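# Drevthorpe cell – setup and care notes

Covers the tabletop cell in the Drevthorpe workshop: one arm, one two-finger gripper, one wrist camera, one white board with dots on it. If you came for the Flusa recordings themselves, they live in their own repository and have a much nicer README.

Names you will meet:

| Name | What it is |
|---|---|
| Flusa | the set of recordings made on this cell |
| Ojo | the wrist camera, its bracket and its cable |
| Famgate | the small program that opens and closes the gripper and complains about it |

## Before you switch anything on

1. Walk round the cell. Take your mug with you when you leave it.
2. Check that the board is flat on the table. It rocks if the front left foot has come unscrewed, and the front left foot likes to come unscrewed.
3. Push the Ojo cable into its clip. A loose cable will find the elbow joint and wrap itself round it with real affection.
4. Wipe the board with a dry cloth. Do not use the blue spray. The blue spray is for windows and has already cost us one set of markings.
5. Power up the arm, wait for the steady light, then start Famgate. The other way round also works, except when it doesn't.

## Warming up

Run `warmup.sh` and leave it alone for 90 seconds. The joints are stiff on cold mornings, and in November the first few moves look like somebody getting off a long coach journey. If the arm stops with a torque fault, run it again. If it stops twice, look for the cable (see step 3, which you skipped).

## The board and the rings

The dots are for checking the wrist camera. The red rings mark out areas for placing objects. A full check uses 200 dot sightings, gathered from 32 arm poses, and `check_ojo.py` prints one number at the end. Under 1 is fine. Over 1, tighten the bracket and repeat. Over 5, the camera is probably pointing at the shelving.

Kitchen things make up most of the objects. They are cheap, they come in loud colours, and they have rims and handles that give the gripper something to disagree with.
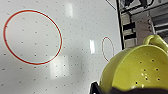 *Wrist view: yellow-green colander at the gripper, with the dotted board and both red rings.*

Glare is the main nuisance. The board is glossy, the lights are overhead, and a bright patch will cheerfully wash out the dots underneath it. What helps, in order of effort:

- Tilt the wrist slightly and take the pose again.
- Switch off the lamp row nearest the door.
- Lower the exposure in `ojo.yaml` by one step. Put it back afterwards. People do not put it back afterwards.

A matt board was tried. The dots came off with the first lot of tape, so the glossy one returned to duty.

## Gripper care

Famgate keeps a count of closings and nags at every 200. When it nags:

- Look at both fingertips under a decent light. Replace the pads if they are shiny or have started to peel at one corner.
- Check the finger screws with the short hex key. Snug is enough. The long key gives you far more leverage than the threads can stand.
- Open and close the gripper empty, five times. Listen. A soft click is normal, a crunch is grit, and a squeal means the slide wants a very small drop of oil.
- Run `famgate --zero` with the fingers fully closed and nothing between them. Zeroing on a spoon gives a gripper that believes in spoons for the rest of the day.

Spare pads are in the drawer marked FUSES. The fuses are in the drawer marked MISC.

## Gripping force

Default force is set for hard plastic. Thin-walled things bend at that setting and then spring out when the fingers open, so drop it two steps for those. Handles are easier than rims. A rim grip is allowed but come in slowly, and leave a finger's width of clearance over the board, which scratches.

## Known faults

**Image freezes, arm carries on.** Stop the arm first, then unplug Ojo and plug it back in. The reverse order is more exciting.

**Check number creeps up over a morning.** Bracket screw. It has always been the bracket screw.

**Famgate says "finger lost".** Both fingers are still there. Restart it.

**Arm won't home.** The stop button is pressed in. Twist to release.

## Shutting down

Park the arm, stop Famgate, then cut the power. The brakes let the wrist sag a little as they take hold – leave nothing under it. Put the objects back in the crate and write any changed settings in `cell_log.txt`, including the ones you were only trying out.

## Still to do

- [ ] Longer Ojo cable, or a shorter arm
- [ ] Lock washer for the bracket screw
- [ ] Relabel the drawers
- [x] Hide the blue spray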